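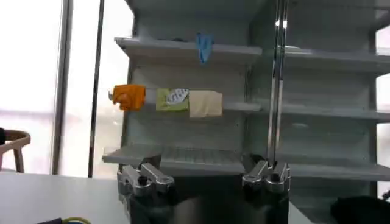 Alžběta Ondrejkaからは、棚の段ごとに難易度が違いすぎるので、段の情報をラベルに入れないと学習側で困る、という意見が来ている。次の版で shelf_level という列を足す予定。今の版には入っていない。

Kakum 棚取りデータ(学生プロジェクト版)

Kastvilleのロボットクラブで、棚に並べた柔らかい物や袋物をつかむ課題のために集めたデータ。大会の練習用に始めたもので、研究用としては小さい。

内容
エピソード数:260
収録回数:22
1エピソードの長さ:34秒前後
映像:手首カメラ
ほかに関節角、グリッパ開度、操作者の入力を記録

収録方法
遠隔操作で行う。操作者は2人で交代した。開始姿勢は机の上、指を開いた状態にそろえる。対象物は毎回、棚の前縁に寄せて置く。つかんだ後は机に下ろし、指を開いたところで記録を止める。落とした場合もその時点で止め、result を fail にして残す。

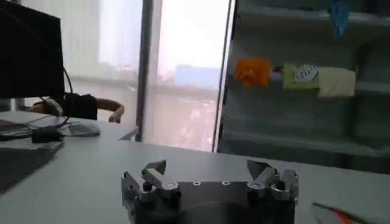 開始姿勢がずれたまま記録したものは start_ok が 0 になっている。学習に使うときは先に除くこと。検証用の分割は収録回単位で切ってあるので、エピソード単位で混ぜ直さないでほしい。

ファイル構成
episodes/ 各エピソードの映像と時系列
labels.csv 対象物、result、start_ok
split.txt 学習用と検証用の分割
tools/ 読み込みスクリプト(Trillby形式への変換を含む)

既知の問題
・窓からの光で露出が大きく変わる。午前の収録は特に白飛びが多い。
・薄い袋は指の間で滑りやすく、fail の割合が高い。
・9月の最初の収録では時刻同期が取れておらず、映像と関節角がずれている。tools/shift.py で補正できるが、完全には合わない。
・人の腕や服が背景に入る回がある。顔が映ったエピソードは配布分から外した。

利用について
授業や部活動での利用は自由。再配布するときはこの文書を一緒に付ける。Michalík杯の提出物に使う場合は、使用した版番号を書くこと。ラベルの誤りを見つけたら、エピソード番号と列名を添えて issue に出してほしい。修正は日曜にまとめて反映している。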